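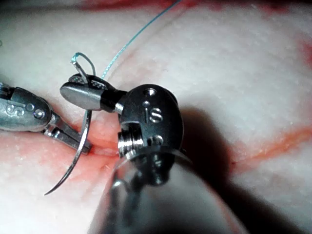 Pale pad, red slit, two instruments at work

From: Glenys Ashworth
To: the practice-pads list
Subject: Re: pad surface, and which way to run the cut
2nd August

Hi all,

Sorry for the slow answer, Joar, I was up to my elbows in silicone for most of the week (not even kidding, it got on the dog's bed). Your message had three or four things in it and I'll take them as they come.

Joar Wikström wrote:
> Glenys, two questions on the suturing pads. We poured our second batch
> in June and the top came out glossy, almost like a plate. Everyone who
> tried it said the glare was tiring. Yours look dull in the pictures and
> I'd like to know how you get there.
> Second, do you cut straight across or at an angle? We have been cutting
> straight and parallel to the edge and people get very good at that one
> direction and nothing else.
> Also how much red is too much? Ours looks like a jam sandwich.
> Joar

OK so, gloss first. The top of the pad copies whatever it cured against, and I bet you poured onto glass or a shiny tray. I did that too, for longer than I want to admit. Now I line the mold with a matte sheet that has a bit of tooth to it and pour so the working side faces down. You get that slightly grainy, speckled look you can see in the picture at the top. There are still some soft highlights on it but I find it a whole lot easier on the eyes than the shiny ones. Don't sand a shiny pad, please! I tried it on one and it shed crumbs into every stitch.

The sheet does have one drawback. If it isn't lying dead flat you get a ridge. The pad in the picture has a shallow line running diagonally through the upper left, and I've left pads like that in the practice pile because it's well clear of where you're sewing. If a crease goes through the cut, I put the pad aside for knot practice.

Angle. I'm with you, straight cuts make lazy hands. I like a bit of a slope, so the slit climbs as it goes off to the right. It doesn't take much. Dagmar Kratochvíl marks hers with a ruler and a template, and I just eyeball mine, and we've been disagreeing about it in a friendly way for ages. Her pads do match each other better. Mine keep people on their toes (that's my story anyway).

Red! Jam sandwich made me laugh out loud. I used to mix pigment into a whole layer and it was way too much, you couldn't find the edges of the cut. What I do now is make the slit, open it with my thumbs, and work the color in with a cotton swab so it's strongest right along the cut and then fades out into the pale part. Wipe before it sets up. You want to be able to see where one side stops and the other starts when the tips are right down there next to it, otherwise people just guess and then blame the needle.

Firmness, which you didn't ask about but Holger Lindholm did a while back and I never answered (sorry Holger): I go firmer than most. A soft pad lets you drag the needle through any old way and it forgives you. A firm one makes you follow the curve. The price is that the edges will tear if you pull the thread sideways, so tell beginners to pull up and across gently and to stop when the edges touch. They never stop when the edges touch.

One more thing about the pour. I let the mix stand for 5 minutes before it goes in the mold and then pour from one corner in a thin stream. It cuts down on bubbles a lot. A bubble right beside the slit is a pain, the bite pulls out there every time.

I have nearly 700 grams of the pale base left over and no plans for it until the fall, so if anybody wants it, write to me off list and pay the postage. Elaheh Yazdani gets first pick because she asked last time and I forgot her.

Joar, send a picture of the next batch when you've got one!

Glenys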